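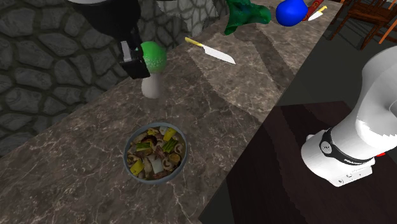 Abb. 1: Simulationsumgebung Küche, Greifer am Brokkoli-Objekt, rechts der Arm mit der Aufschrift FRANKA.

Zwischenbericht zur Erprobung des Simulationspakets Starano
Berichtsstand: 15. Juli 2018
Vorgelegt von: Zulema Acuña, Projektleitung
Empfänger: Förderstelle Becerra, z. Hd. Renato Rivadeneira

1. Gegenstand

Gefördert wird die Prüfung, ob sich das von der Firma Zerkodard angebotene Paket Starano für die Vorbereitung von Greifaufgaben in Küchenumgebungen eignet. Das Paket besteht aus einer Szenenbibliothek, einem Editor für Objekte und Oberflächen und einer Schnittstelle zu unserer Steuerungssoftware Irnari. Der Berichtszeitraum beginnt im Mai mit der Freischaltung der Lizenz.

2. Durchgeführte Arbeiten

Die Installation auf den beiden Rechnern des Labors ist abgeschlossen. Ikhsan Kusuma hat die Anbindung an Irnari geschrieben, die im Handbuch von Zerkodard nur für eine ältere Version beschrieben ist. Der Mehraufwand lag bei sechs Arbeitstagen und ist im Zeitplan unter AP 2 nachgetragen.

Für die Versuche wurde eine Küchenszene mit Marmorarbeitsplatte und Natursteinwand eingerichtet. Auf der Platte liegen Gegenstände mit unterschiedlicher Form, darunter der Brokkoli, zwei Messer mit gelbem Griff, eine blaue Kugel und eine gefüllte Schale. Der Brokkoli dient als Hauptobjekt, weil der Stiel und der runde Kopf verschiedene Griffpositionen zulassen.

Bis zum Stichtag wurden 1.161 Greifversuche in der Simulation gerechnet. Davon wurden 714 nach unseren Kriterien als erfolgreich gewertet (Objekt angehoben, Lage am Ende der Bewegung stabil, keine Berührung mit Nachbarobjekten). Die übrigen Versuche sind protokolliert, die Auswertung nach Fehlerursachen läuft noch. Cristóbal Lucero hat bisher die ersten 600 Protokolle durchgesehen.

3. Bewertung des Produkts zum jetzigen Stand

Der Szeneneditor ist brauchbar. Eine neue Anordnung der Objekte lässt sich ohne Programmierkenntnisse anlegen und speichern. Spiegelungen auf glatten Flächen werden dargestellt, was für unsere Bildauswertung wichtig ist: Die hellen Flecken auf dem Marmor haben in der ersten Versuchsreihe mehrfach zu falschen Objektgrenzen geführt. Wir haben daraufhin den Filter in Irnari angepasst.

Weniger zufrieden sind wir mit der Kontaktberechnung. Bei flach liegenden Gegenständen wie den Messern treten Durchdringungen mit der Arbeitsplatte auf, sobald der Greifer von oben Druck ausübt. Zerkodard hat den Fehler bestätigt und eine Korrektur mit der nächsten Version zugesagt, ohne einen Termin zu nennen. Versuche mit Messern sind bis dahin zurückgestellt.

Schalen mit Inhalt lassen sich nur als ein zusammenhängender Körper behandeln. Für Transportaufgaben reicht das, für Umfüllaufgaben nicht. Der Anbieter führt diese Funktion als Zusatzmodul, das im bewilligten Budget nicht enthalten ist.

Der Kundendienst antwortet in der Regel am folgenden Werktag. Zwei Anfragen zur Lizenzverwaltung sind noch offen.

4. Mittelverwendung

Die Lizenzgebühr für das erste Jahr ist bezahlt. Von den bewilligten Rechenstunden auf dem externen Cluster sind 50 Prozent verbraucht. Die Personalmittel liegen im Plan, mit Ausnahme des oben genannten Mehraufwands in AP 2, der aus der Reserve gedeckt wird.

5. Abweichungen und nächste Schritte

AP 3 (Vergleich mit Versuchen am realen Arm) verschiebt sich um drei Wochen. Damián Rivadeneira übernimmt die Vorbereitung des Versuchstisches und die Beschaffung der Vergleichsobjekte. Bis zum nächsten Bericht sind vorgesehen:

Abschluss der Fehlerauswertung
Wiederholung der Brokkoli-Reihe mit geänderter Beleuchtung
erste Vergleichsmessungen am realen Arm
Angebot von Zerkodard für das Zusatzmodul

Über das Zusatzmodul bitten wir um eine gesonderte Entscheidung, sobald das Angebot vorliegt. Die Protokolle der Greifversuche können bei der Projektleitung angefordert werden.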